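The Grain of the Matter: Maple Returns to the Workshop

Jun 9, 2018

For most of the last century, the regional furniture trade treated maple as a secondary wood. Oak was used for what the customer would see, and maple went into drawer sides, bench tops and the undersides of tables. The Pasadura Institute of Craft, which has trained cabinetmakers since it opened beside the old rail depot, is now asking its students to look at the material again.

The Institute's new study program, known as Sello, places maple in the first year of instruction. Students spend their opening term learning to read a board before they are permitted to cut one. They are taught to find the direction of the grain, to judge how a plank was sawn and to predict how it will move between a dry winter and a humid August.

"Maple shows every error," said Yaneth Ticona, who directs the program. "A dull plane leaves a mark that an oak surface would hide. We consider that a good reason to begin with it."

The collection behind the program came from the Norðdahl lumber yard, which closed its retail counter and transferred 1,000 boards to the Institute. Many had been stacked under cover for decades. The staff sorted them by width and figure, and the widest were reserved for panel work, in which planks are joined edge to edge to form a larger surface.

Panel work occupies much of the second term. The planks must be planed so that their edges meet along the full length, and the grain is arranged so that the eye passes over the joint without stopping. Students complete 4 panels, of which 2 are retained by the Institute for study. Instructors disagree on how visible a seam may be. Mercedes Usuga, who teaches joinery, accepts a faint line and regards its complete absence as a matter of luck.

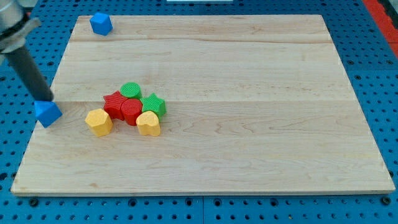

Pale maple with fine, wavy grain. Faint seams mark the joined planks.

Finishing is taught last. The Institute favors clear finishes that keep the wood close to its natural color, although students may test dyes on offcuts. Oil is applied thinly and rubbed out by hand over 3 sessions.

Selected panels will go on view at the Jistura gallery in August, together with the Norðdahl yard's ledgers and a set of its grading stamps. Admission is free to residents of the district. The ledgers may be consulted by appointment with the gallery's reading room.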